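Print this page | E-mail this page

WANTED: People to help sort, clear and pack at Plurkedholm - paid, short term

We need hands. The Plurkedholm house has to be emptied, sorted and boxed by the end of July and there is a lot more in it than anyone thought. Kitchen, pantry, workroom, two attics. Small stuff mostly. Drawers full of it.

Roleo is running the job for the Omerović family, who are keeping part of the contents and giving the rest away. Last list had 1,642 items on it and we hadn't opened the second attic yet. So that number is going up.

What you'd be doing

Table work, most of the day. A box comes down, gets tipped out on the table, you sort it into containers, containers get labeled, labels go on the list. Then the next box. Some wiping down. Some wrapping - plates, glasses, a lot of lamp parts. A bit of carrying but the heavy furniture is being done by a moving firm, not you. Please don't lift the dressers.

Kinds of things so far: buttons, kitchen tools, sewing notions, jar lids without jars, jars without lids, picture hooks, playing cards, door hardware, string. If you like matching sets you will be happy here. If small clutter makes you itch, maybe skip this one.

Who we want

- Steady workers, 18 or over
- OK standing at a table for a few hours (stools are there if you want one)
- Neat handwriting, or neat enough. Labels get read by other people
- Can use a spreadsheet, basic stuff only. The list is kept in Kernunix, we show you how the first morning, takes ten minutes
- Careful with other people's things. This matters more than speed

No experience needed. If you have worked in a thrift store, library, stockroom or your grandmother's basement, say so, it helps. We have three places open right now and will keep a list of backups for the second attic.

Hours and pay

Mornings or afternoons, four hours a shift, pick one and stick with it please. Swapping is OK if you ask the day before. Flat rate per shift, same for everybody, paid at the end of each week. We send the rate with the reply so everyone gets it in writing. Lunch is on you but there is a fridge and a kettle. Parking on the street, bus 31 stops at the corner.

The workroom

Sorting is done in the workroom at the back of the house, ground floor, no stairs. Each sorter gets their own stretch of table and keeps it for the whole job. We ask that you finish one box before starting another and clear down to bare wood at the end of the shift, so the next person isnt guessing what belongs to what. Wear shoes you can stand in, bring a sweater, the heating back there is slow.

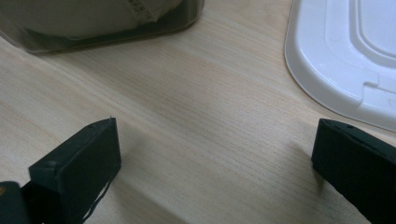
Containers are supplied, you don't need to bring any. One kind to know is the see-through plastic type in smoky gray with rounded corners, like the one toward the back of the pale wood tabletop. Keep containers back like that and leave the middle of the table open, you need the room once a box gets tipped out. Label on the short side, never on the lid - lids get swapped and then we have a mess. Anything you can't place goes in the "ask" tray and gets looked at before lunch. Don't throw anything out on your own, even if it looks like trash. Broken things too. They go on the list first.

How to apply

Short message, few lines is plenty. Tell us mornings or afternoons, when you could start, and any dates in July you can't do. No resume neccessary. Applications in by 21st February please, we answer everyone either way. First shifts get handed out right after that.

If you applied last time for the garage clearance, apply again - we did not keep the old messages. Quote job number 551 so it goes to the right inbox.

Print this page | E-mail this page

Contact Roleo | Copyright Roleo, all rights reserved | Back to top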